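About Oltside

Oltside is a shared workshop with a robot problem. Mared Wynne and Alcides Tamayo began building a pair of arms on the back bench in February, and the rest of us have been doubting them ever since.

We don't believe a robot will ever tidy your kitchen. We've seen too many clips with the failures trimmed out. So we keep a log, misses included: 117 tries at picking up a mug in simulation, 80 of them bad.

Membership is $7 a visit. Come and argue with us. Mared still thinks the simulator flatters the arms, and she's usually the one running it.
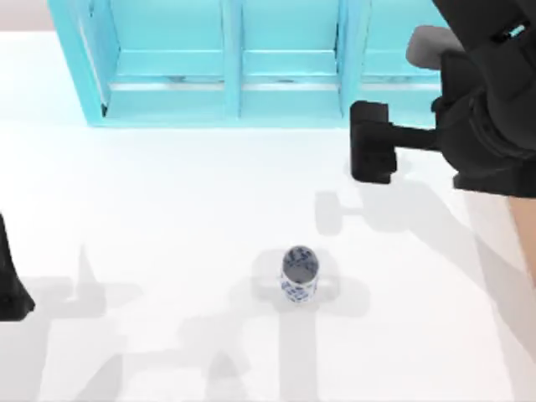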